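How to Build a Small Price Index for Your Own Household
Posted June 21, 2012

Every month the inflation number comes out, and every month somebody in my kitchen tells me it can't possibly be right. I have a lot of sympathy for that. The official figure is an average over a great many households, and yours may drive more, heat more, or eat a good deal more cheese than the average. The nice thing is that you can work out a figure of your own with a pencil, a few receipts and a bit of patience, and you'll understand the news a lot better once you've done it. I've kept one going for our house here in Costham for a while now, and I'm happy to walk you through it.

What you need

A notebook or a spreadsheet, your receipts from one ordinary month, and a calculator. I use a spreadsheet called Caster, but only out of habit, and any other will do the job.

Step 1. Pick a base month

Your base month is the one you'll compare everything else against. Mine is February. It's a good dull month, with no holidays to speak of and no vacation spending, and the holiday sales are well behind you. If you start in December you will spend the rest of the year thinking that prices have collapsed.

Step 2. Write down your basket

Go through the receipts and list the things you buy again and again, with how much of each you bought. Be honest and be specific. "Bread" won't help you later on, when you're standing in the aisle wondering which bread you meant. Write the size, the kind and the store. I do most of my shopping at Hodeck and pick up the rest at Seidel, and I keep the two apart, so that switching stores doesn't get mixed up with prices going up or down.

Leave out the one-time purchases. A new refrigerator is a real expense, goodness knows, but it will throw your numbers all over the place if you put the whole thing into one month.

Please don't forget the boring stuff, either. People remember the milk and the gas and then leave out soap, light bulbs, stamps and everything that lives under the sink.
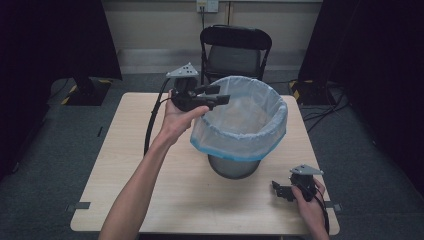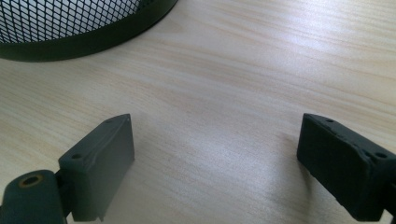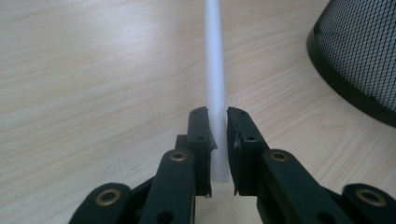 Step 3. Watch the package as well as the price. A price on a shelf tag tells you very little until you know how much you're getting for it, and this is the place where most home indexes go wrong (mine did, for a whole season, and I had to go back and fix it). Always divide the price by the quantity and write down the result. Take trash bags, the plain white plastic kind like the one folded over the rim of the bin in the first picture. Suppose a roll of 9 costs 99 cents in your base month, so you're paying 11 cents a bag. A few months later the roll still costs 99 cents, but now it holds 6. The tag hasn't moved at all, and yet you're paying 16.5 cents a bag, and that is a rise of 50 percent. Do the same with coffee, cereal, paper towels and anything else sold in a package that can quietly get smaller.

Step 4. Add up the basket in the base month

Multiply each unit price by the quantity you bought and add up the lot. For this walk-through, let's say the whole basket comes to $99. It's a small basket, I know, but it keeps the arithmetic friendly. Your index for the base month is 100 by definition, so you can write that down right away.

Step 5. Price the very same basket later

Some months on, go back and find the current price of each thing on the list. Use the quantities from your base month, even if you've bought more or less of something since. I can't say this strongly enough. If you change the quantities, you are measuring what you spent, and what you spent is a different question from what prices did. Both are worth knowing, but they need separate columns.

Say the basket now comes to $105, a rise of $6. Divide the new cost by the old one and multiply by 100. That gives you 106.1, so prices in your basket are up 6.1 percent since the base month.

Step 6. Compare it with your income

Now for the part I like best. Suppose your paycheck has gone up 9 percent over the same stretch. It's tempting to take 6.1 away from 9 and call it a day, and you'll get pretty close. To do it properly, divide 109 by 106.1 and you get 1.027, so your pay buys a little under 3 percent more than it used to. Economists call this the change in real terms, and it's the same idea they use when they report growth for a whole country - take the figure in dollars, then strip out the part that only came from higher prices.

A few things that trip people up

Sale prices. Decide at the start whether you're recording the sale price or the regular one and stick with it. I record whatever I would have paid that day, sale or no sale, and accept that the line is a bit bumpy.

Things you can't find anymore. When an item disappears, pick the closest match and note the month you switched. Try to get a price for both in the same month, so that you can link them up without a jump.

Rent and other big bills. If rent is in your basket, it will swamp everything else. That isn't a mistake, but I like to keep 2 versions of the index, one with housing and one without, and look at them side by side.

Comparing with the official rate. Make sure you're looking at the same span of months. A rate from the news usually covers a full year, and if yours only runs from February to June the two shouldn't be expected to match.

Once a month is plenty for all of this. I do mine with the second cup of coffee, and the coffee is in the basket too, by the ounce.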